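3.2 Gathering the examples

I drove the arms myself for most of July, and Hậu Hà took over when my wrists gave up. We collected 546 runs of what we call the Sumbridge set, all with one open box between two arms.

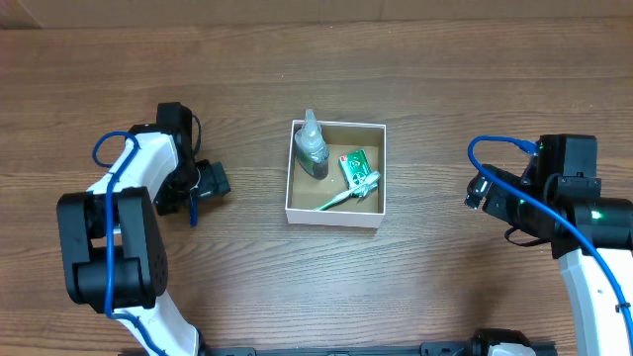

Figure 4. Bottle, green carton and toothbrush in the box.

We kept the rules loose - any pose was fine as long as the box stayed open. Slim handles ate up almost 40 of our retries, so we went back and gathered more runs with them.
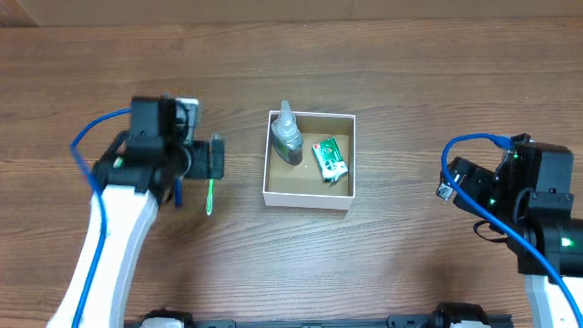 3.3 Changing the objects

A fixed set of items makes the policy lazy, so we swapped things every 125 runs and let the layout drift.
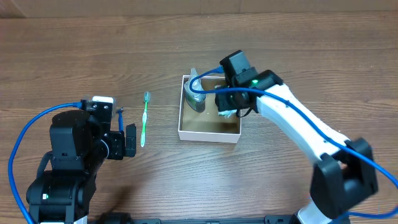
Figure 5. A cup in the box, with a razor and toothbrush outside it.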